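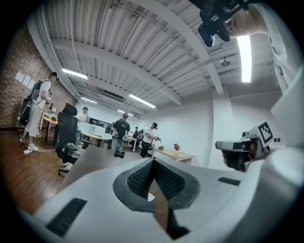

Progress note, Flutia mobile wash and detail, Vunedside site
From: Harish Murthy
Period: up to end of August

Short version: bay is open, van is on the road, training is behind. Money is okay except water. Details below, sorry for the rush, I'm writing between two bookings.

## Bay

Floor drain is in and signed off. Grendent did the separator in the end, their second quote was better than the first and they threw in the first clean-out. Lighting still one row short. You can see swirl marks fine on dark paint at the front half of the bay, back half not so much, so we do all machine polishing up front for now. Slows us down when two cars are in.

Pressure washer pump got replaced under warranty. Lost most of a week to that. Did interiors only and moved the exteriors back, only one customer canceled.

## Jobs

29 full details since the last note, target was higher but see the pump. Maintenance washes I'll send seperately with the invoices, Karthikeyan has them on his sheet and hasn't totaled it.

- full interior is what people ask for most. Pet hair, kid seats, spilled milk
- clay and polish picked up once school started
- ceramic coating: two done. Both came out well but they tie up the bay overnight. Not pushing it until we have somewhere to park a car indoors

Rodrigues wants us for their loaner cars. Wash and vacuum, same day, early mornings before 8. Verbal yes on price. Waiting on paper. If it comes through, it covers the van payment and a bit more, but we need a third person for the mornings.

## Training

This is the weak part. Plan was seven trainees through the basic course by now. Four finished, one left for a warehouse job, two are still on interiors. Karthikeyan Gounder is teaching all of it and also running the van, which was my scheduling and it doesn't work. From next month he teaches afternoons only and I take the van.

What the four can do without help: two-bucket wash, wheels, decontamination, glass, vacuum and extraction, leather. Polishing only supervised. One burned an edge on a practice hood with the rotary, so beginners are on the dual action only now and we tape every edge, even on scrap panels.

The practice panels were a good buy by the way. Four doors and a hood from the salvage yard, we'll get the rest of the year out of them.

## Money

Equipment line is spent. Roughly 3,000 left on the grant, all of it in wages and consumables. Water bill was well over what I budgeted, partly the pump leaking before we caught it, partly I just guessed low. Microfiber is also higher, towels got washed with softener twice and we had to throw a batch out. There's a sign on the machine now.

Would like to move some consumables money over to water. Need your ok for that in writing please.

## Next

- last row of lights
- Rodrigues contract signed, or a no from them
- finish the two interiors trainees, start the next group once thats done
- price list redone. Vans and SUVs are too cheap at the moment, we lose an hour on every one

Receipts are in the shared folder, the Grendent one is missing the second page, I've asked them to resend.

Harish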